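Stilby Serving Bowl, White Glaze
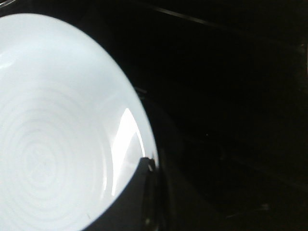

Does the glaze scratch when you stack them? A buyer from Usovico asked us this in March, having lost a set from another maker to gray cutlery marks. Those marks are metal left on the surface and come off with a mild paste cleaner. For stacking, place a paper liner between bowls.

Specifications
Body: stoneware
Glaze: lead-free, food safe
Capacity: 2 quarts
Oven: not rated
Dishwasher: yes, top or bottom rack
Microwave: yes, up to 3 minutes at full power
Case pack: 20

The foot ring is unglazed and ground flat. Use a pad on soft wood or lacquer. Glaze shade varies slightly between firings; order full cases from one lot if a match matters.

Nundis lids do not fit this model.

Stock at Valdebenito warehouse: almost 1,000
Page updated 23 June 2018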